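Fähre eingestellt, dafür Patrouillenboote: Was ist eigentlich in der Fastard-Enge los?
19. August 2024, von Deichlerche
Zuletzt aktualisiert: 22:41 Uhr

Deichlerche
Guten Abend in die Runde, ich hoffe, ihr habt alle einen schönen Sommer und könnt ein bisschen Geduld mit mir haben, denn ich muss etwas ausholen. Seit Juli liegen in Rirholm neun Patrouillenboote im alten Fischereihafen, und jetzt soll dort auch noch Platz für 3000 Soldaten geschaffen werden, so jedenfalls die Ankündigung aus dem Ministerium. Auf der anderen Seite der Enge, in Dudis, haben sie prompt mit einer Übung geantwortet, und die Fähre fährt bis auf Weiteres nicht mehr. Ich verfolge den Streit um die Fischgründe schon lange (mein Mann sagt, zu lange), aber so angespannt habe ich die Lage nicht in Erinnerung. Ist das nun Abschreckung oder einfach Muskelspiel vor den Wahlen? Mich würde wirklich interessieren, wie ihr das seht.

Kattegatter
Danke fürs Eröffnen, Deichlerche, das Thema lag mir auch auf der Seele! Für mich ist das ganz klar Innenpolitik. Die Regierung hat sich beim Fischereiabkommen eine ziemliche Schlappe geholt und braucht jetzt etwas, das man im Fernsehen zeigen kann, und graue Boote sehen im Fernsehen nun einmal gut aus. Militärisch ergibt das für mich wenig Sinn. Der alte Fischereihafen ist flach, die Einfahrt ist eng, und wenn es wirklich ernst würde, läge die halbe Flottille da drin fest.

Oma_Lotse
Lieber Kattegatter, da muss ich dir bei aller Sympathie widersprechen. Ich habe viele Jahre im Hafenbetrieb gearbeitet, nicht in Rirholm, aber in einem ganz ähnlichen Becken, und Patrouillenboote dieser Größe kommen da bei jedem Wasserstand raus. Man darf sie sich halt nicht wie Fregatten vorstellen. Außerdem hat Dudis im Frühjahr seine Radarstation ausgebaut und danach angefangen, Kutter zu kontrollieren, die dort seit eh und je fischen. Darauf irgendwie zu reagieren, finde ich nicht verkehrt. Ob es gleich 3000 Leute sein müssen, darüber kann man natürlich reden, und das sollte man auch.

nordwind119
Kurze Frage von einem, der sonst nur mitliest: Woher kommt die Zahl 3000 genau? In der Mitteilung, die ich gelesen habe, stand etwas von »Unterbringungskapazität«, und das ist doch etwas anderes als eine Garnison. Betten kann man auch leer stehen lassen.

Deichlerche
Da hast du recht, nordwind119, und ich habe es oben unsauber geschrieben, entschuldige. Es geht um Unterkünfte. Wie viele davon dauerhaft belegt werden, steht nirgends, jedenfalls habe ich es nicht gefunden, und ich habe mir den Text zweimal bei einer Kanne Tee vorgenommen.

Kattegatter
Eben, und das stört mich ja so daran! Man nennt eine große Zahl, drüben in Dudis lesen sie die große Zahl, und schon wird geübt. @Oma_Lotse, beim Tiefgang lasse ich mich gern belehren, du kennst dich da besser aus als ich. Aber die Kutterkontrollen hätte man auch in der gemeinsamen Kommission ansprechen können, dafür gibt es sie schließlich. Die hat seit dem Winter nicht mehr getagt, und zwar, weil unsere Seite den Termin zweimal verschoben hat.

Oma_Lotse
Einmal unsere, einmal die andere, wenn ich mich richtig erinnere. Ich will aber nicht kleinlich sein. Dass man wieder miteinander reden muss, da sind wir uns doch einig, und ich würde sogar sagen: lieber heute als morgen. Nur redet es sich nach meiner Erfahrung leichter, wenn der andere weiß, dass man nicht wehrlos ist. Das war auf den Schiffen so und ist es zwischen Ländern wohl auch.

Brise_aus_Sued
Hallo zusammen, darf ich noch auf die Werft hinweisen? Delorme hat den Auftrag für die Wartung bekommen und will in Rirholm 100 Stellen schaffen. Meine Schwester wohnt dort in der Nähe und erzählt, dass in der Stadt eher darüber gesprochen wird als über Dudis. Viele freuen sich ganz aufrichtig, die Fischer dagegen sind sauer, weil sie ihre Liegeplätze räumen mussten und noch keiner weiß, wohin mit den Netzen. Ich finde, das gehört auch zur Sicherheitspolitik, wenn man will, dass die Leute vor Ort sie mittragen.

Deichlerche
Liebe Brise, das ist ein ganz wichtiger Punkt, danke dafür! Ich lese morgen in Ruhe nach, was zu den Liegeplätzen beschlossen wurde, und melde mich dann wieder. Habt alle einen schönen Abend, und bleibt bitte so freundlich miteinander wie bisher. Ich hänge noch ein Bild an.
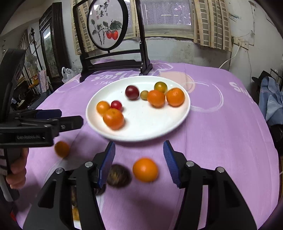 Obstteller auf lila Tischdecke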